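Gwenaël Carré
January, thread, 10 posts
Home Search Notifications Messages Profile

1/ I promised to write how I organize my snacks in a small rented room, so this is the thread. My English is not perfect, please be kind with me.

2/ My room has a bed, a desk and one narrow shelf. There is no kitchen cupboard for me, because the shared kitchen on our floor has a cupboard only for pots. All the food which I buy for myself must live with me.

3/ For a long time I kept snacks in the shopping bag. It was a bad system. I bought the same crackers two times, and the older pack was always at the bottom, already broken to powder. Ziva from the next room called it my archaeology.

4/ So in January I decided that every snack goes in one box. When the box is full, I do not buy more. This is the complete rule, and I have kept it for three weeks now. 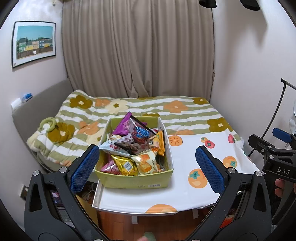
5/ My budget for snacks is small, so I write it in a notebook. I order most things from Jikulari, because their delivery is free above 833 and I always share the order with Ziva. I like when the packs are mixed, some sweet and some salty. The box is yellow-green and I put it on the bed for sorting, next to the flowers of my comforter, where I can reach all sides. The big packs stand up at the back, like the purple one, and the toasted bread cubes are at the front right. I eat those the most, with soup.

6/ A small advice about sorting: take everything out first. I know it is boring. But if you only push the bags to the left and to the right, you will never find the one with the old date. I read each date with my phone light, as the printing is so small.

7/ The older packs go near the front and the new ones go behind. My mother did this with jars of beans and I laughed at her when I was a teenager. Now I do exactly the same with chips. I told her on the phone and she was very satisfied.

8/ Somebody asked in my messages if a cardboard box is strong enough. For me, yes. I had a plastic one from the Fakhoury shop near Kultetgate before, but it had a lid that closed badly, and it was too high to go under the bed. Cardboard you can also change when it becomes ugly, and it costs nothing.

9/ What I still did not solve is opened packs. I fold the top and put a clothespin, but the crackers become soft after two days in this weather. Ziva uses a jar. I have tried the jar, but then I do not see the date anymore. If you have a better idea, please write it under this post, I read all the answers.

10/ Next time I will do the tea drawer. It is in a worse condition than the snacks were, so give me a few days. And thank you to the 422 persons who follow me here, I did not expect so many for a thread about crackers.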